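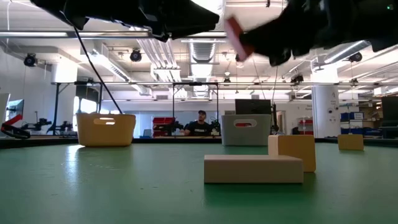

Yellow basket, green tabletop

Do those "one basket per person" systems really keep a shared table clear?

Posted by gornham_flat4

There are four of us in a rental in Barkbridge and the big table is where everything lands. Mail, chargers, receipts, somebody's half-built model kit. One roommate has read a blog and wants us to buy a set of plastic baskets from Lokon, one each, and a wall chart to go with it. The set is $19 before shipping. I have lived with two of these systems already and both times we ended up with the same mess, only in containers. Has anyone kept one going past February?

Radomír Šťastný

I'd be suspicious too. We did it for nearly 4 years in a house share on Bartoš Street and what held up was pretty dull. Skip the chart. Skip labels with categories on them, people argue about what counts as "paper." Each person gets a basket, and at 9 p.m. whoever is cooking the next day sweeps the table into them. If you can't tell whose it is, it goes in the cook's basket and people come asking for it.

The part I doubt is the shopping. Any open bin with a handle hole will do, and you probably own some. Try it for a month with shoeboxes before you spend anything. If the shoeboxes overflow, nicer plastic won't fix that – you have too much stuff coming in the door.

One warning: bills. We lost a water bill in the bottom of a basket and paid a $227 catch-up the next quarter. Mail that needs paying should go on a clip by the door.

tidyish3924

works fine for us, just get big ones

gornham_flat4

Big ones is how we got here, thanks. Radomír, the cook rule might fly, although two of us don't cook so I expect a fight over that. Shoeboxes it is for now. Did you ever empty them on a schedule, or only when they were full?

Radomír Šťastný

Only when full. We tried a schedule and it lasted two weeks.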